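리들 계획기(Riedl Planner)

리들 계획기는 실내 이동 조작 로봇의 제어, 인식, 동작 계획을 하나의 실행 주기 안에서 처리하는 소프트웨어 묶음이다. 스키르카데로(Skirkadero) 연구소가 개발하였으며, 시뮬레이터 팬들리(Pandley)와 함께 배포된다. 명칭은 초기 시험용 실내 모형의 이름에서 유래하였다.

개요

소프트웨어는 인식 모듈, 지도 모듈, 계획 모듈, 제어 모듈로 나뉜다. 각 모듈은 독립된 프로세스로 실행되며 공유 메모리를 통하여 상태를 교환한다. 계획 모듈은 목표 자세를 입력받아 충돌이 없는 경로를 탐색하고, 제어 모듈은 이를 관절 속도 명령으로 변환한다. 한 번의 탐색에서 확장할 수 있는 노드의 수는 기본값 3000으로 제한되며, 이를 초과하면 계획 모듈은 실패 코드를 반환하고 직전의 유효 경로를 유지한다.

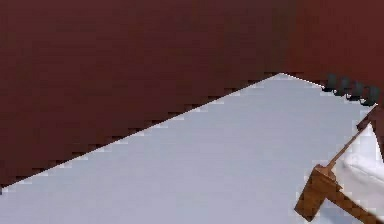
인식

인식 모듈은 렌더링된 색상 영상에서 바닥과 벽의 경계를 추출하고, 경계 안쪽에서 물체 후보를 분리한다. 단색의 넓은 면이 많은 실내에서는 특징점이 부족하므로 경계선의 방향이 자세 추정의 주된 단서가 된다. 안티에일리어싱을 적용하지 않은 영상에서는 경계가 계단 모양으로 나타나며, 이 경우 직선 적합의 잔차가 커진다. 판본 2부터는 경계 화소를 부화소 단위로 보정하는 단계가 추가되었다.

로봇 자신의 팔이 시야에 들어오는 경우에는 관절값으로 계산한 자기 마스크를 적용하여 해당 화소를 물체 후보에서 제외한다. 마스크의 여유 폭은 설정 파일에서 지정한다.

근접 시야의 처리

카메라가 물체에 지나치게 접근하면 하나의 면이 영상 대부분을 차지하여 물체와 벽의 구별이 어려워진다. 리들 계획기는 면의 아래쪽 모서리와 옆면의 명암 차이를 이용하여 두께가 있는 물체인지를 판정한다.
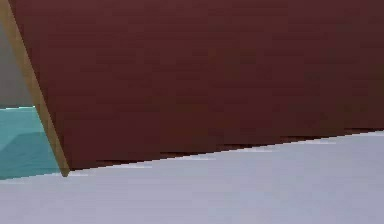 판정이 확정되지 않으면 해당 영역은 '미확인 점유'로 기록되고, 계획 모듈은 이를 통과할 수 없는 공간으로 취급한다. 이후 다른 시점에서 관측이 추가되면 점유 확률이 갱신된다. 가려진 물체는 보이는 부분만으로 경계 상자를 만들며, 가려진 방향의 크기는 미정으로 남긴다.

시험 환경

팬들리에는 146개의 실내 장면이 포함되어 있다. 장면마다 벽과 바닥의 색, 가구의 배치, 로봇의 초기 자세를 바꿀 수 있으며, 동일한 난수 초기값을 사용하면 같은 배치가 재현된다. 표준 시험은 장면당 100회의 주행으로 구성되고, 도달 여부와 충돌 횟수, 재계획 횟수를 기록한다. 서랍장이나 화분과 같이 윤곽이 서로 다른 물체는 충돌 형상의 단순화 수준을 비교하는 데 쓰인다. 잎이 넓게 퍼진 식물은 볼록 껍질로 근사할 경우 실제보다 큰 장애물로 처리되는 한계가 있다. 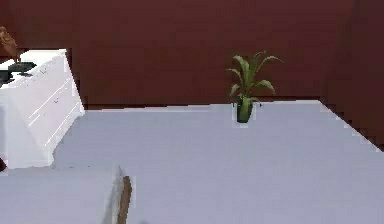
누른몬트(Nurnmont), 2023년 12월 31일

스키르카데로 연구소 누른몬트 분소는 위 날짜를 기준으로 판본 1의 유지 보수를 종료하였다. 판본 1의 장면 파일은 변환 도구를 거쳐 판본 2에서 사용할 수 있으나, 사용자 정의 충돌 형상은 변환되지 않으므로 다시 작성하여야 한다. 설정 파일의 항목 이름도 일부 변경되었다.

같이 보기

동작 계획
점유 격자 지도
팬들리(시뮬레이터)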